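Notebook > Audience desk > April

Search entries Go

April, 4:10 pm

Reran the comment pull on the Dirkitz reunion special. Their press note says viewers "turned on" Sârbu after she told Wundavov to stop bringing up the first season. I don't buy it yet. We have roughly 3,000 comments, and the first pass tagged 49 accounts as the loudest. 47 of those also post on the Wustetti fan board, which was against her before the special aired. So who turned?

The tagger is also reading sarcasm as praise. "Queen of moving on" went in as positive all 3 times I checked. Lucienne Cordier thinks it washes out over a big sample. Maybe. I want to see it done by hand first.

Also no sign of the unfollow everyone keeps quoting. One screenshot, no time on it, passed from one gossip page to the next. Leaving it out until somebody has a better source.

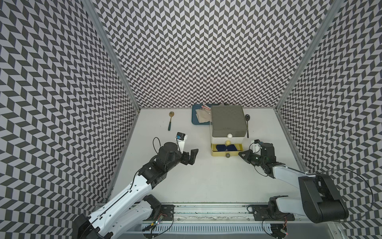

Hand sort for the feud comments, draft rules. One pile for her, one against, one for people who only want to talk about the dress. Don't let anything sit in two piles. I'm keeping the names from the cabinet for the piles, so dark top, white middle, and yellow bottom for the dress talk, as that's the drawer already partly open and it will fill first. Lucienne sorts the same batch without seeing mine. If we disagree a lot, the press note claim stays marked "unproven" and the chart doesn't go out.

Still to do: ask Dirkitz what they counted. Expect no answer.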